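Stuleo Workplace Support
Ticket: bin liners and bagged items, second floor
Site: Skalby office, open-plan area
Raised by: facilities desk
Category: Automation / change to staff duties
Priority: normal
Status: closed, with one follow-up open

Original report

Since the robot took over part of the evening clear-up we have had three kinds of complaint from the second floor. Bins left with the liner half off. Bagged items put down in the walkway and not moved on. Cleaning staff not sure which jobs are still theirs, so some get done twice and some not at all.

The contract with Donnelly was changed in April. Two hours of the old shift went to a new task, which is checking the robot's work and finishing whatever it hands back. The staff were told this at a short meeting and given one printed sheet. The sheet says "light supervision" and leaves it there.

We would like somebody from support to watch a run and tell us what is a setting and what is a habit.

First reply, support

Thanks. Before the visit, please check the following and note the answers on this ticket.

1. Is the robot on the current Tronitz task list or the one from the trial?
2. Are chairs being pushed in before the run starts?
3. Who clears the queue of handed-back items, and when?

Reply from facilities

Task list is the trial one. We did not know there was a newer one. Chairs are pushed in on some rows. The queue is cleared by whoever sees it.

Visit notes, part one: bagged items on the floor

Watched from the meeting table end. The robot works with both arms over the carpet and the staff member stands clear until it has finished with an item.
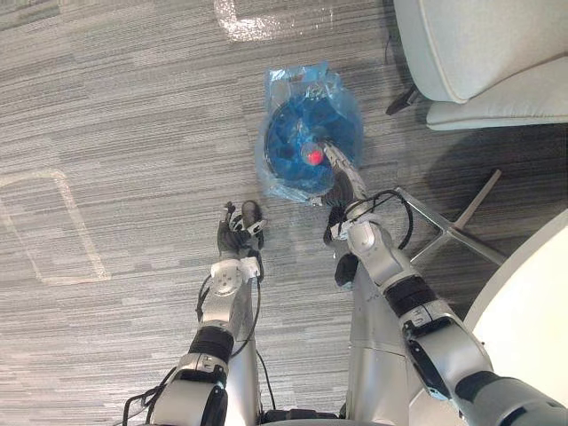
The old task list has no destination set for anything already in a bag. Loose rubbish has one, and so do cups. When the robot has dealt with a bagged item it reports the job as complete and goes on to the next thing, which explains the items in the walkway. It is a setting and can be fixed from the desk.

The cleaning staff had worked out their own way round it. They do a lap at the end and pick up whatever is left. That lap takes longer than the job it replaced, and it does not appear on the timesheet, so on paper the change has saved more time than it has.

Action: load the current task list. Add a drop point beside the waste station. Put the end lap on the timesheet until the new list has been shown to work.

Visit notes, part two: bins near the desks

The bins on this floor sit on the carpet close to the furniture. A person reaches over a chair leg without thinking about it. The robot has to plan a way round, and if it can't find one it logs the bin as blocked and leaves it.

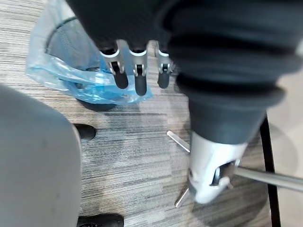 Reading time: 4 minutes

Blocked bins go into the same queue as everything else, with no order to them. Staff told me they open the queue, see a long list and go round every bin by eye instead. I would do the same. The log for the floor had more than 500 entries in it, most of them old, and no one had been shown how to clear them.

Changes made on the day:

- Queue now shows the current shift only. Old entries moved to the archive.
- Blocked bins listed first, by row.
- Desk users asked to leave bins at the end of the row. Facilities to send this out – please keep it to two lines.

One staff member asked whether blocked bins count against her. They do not. The report goes to Stuleo support and to the facilities desk and is not used for anyone's appraisal. It should have been on the printed sheet and it will be on the next one.

Visit notes, part three: liners

The liner complaints are the hardest to settle. Thin plastic folds over itself and grips differently each time. The limit for grip force was still at the trial value.
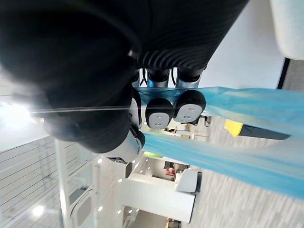
Black fingertips with pale pads on the light blue sheet, carpet behind.

I raised the limit by one step and asked for the edge to be taken with more of the finger. I have not changed the speed. Facilities asked for it to go faster and my advice is to leave it alone for now. The staff have got used to the present pace and know when it is fine to walk past.

We also talked about who fits the new liner. The sheet says the robot, the rota says the staff. For the time being it is the staff. They prefer it, as they can tie a knot in the loose side and the robot's task list has no step for that. Rota and sheet both to say so.
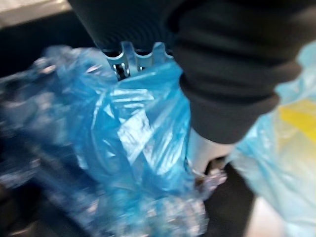 Follow-up after two weeks

Facilities report no bagged items left in the walkway since the new list went in. Blocked bins are down on the rows where people move them out, and unchanged on the row by the window side, where they don't.

Liner complaints: 4 in the two weeks. All from the kitchen end, where the bins are a different size. Logged separately.

The end lap has come off the timesheet at the staff's own request. They now use that time for the glass doors, which had been dropped in the change and which people had noticed.

Still open: Donnelly to reissue the printed sheet with the duties written out line by line. Draft received, "light supervision" is still in it. Sent back.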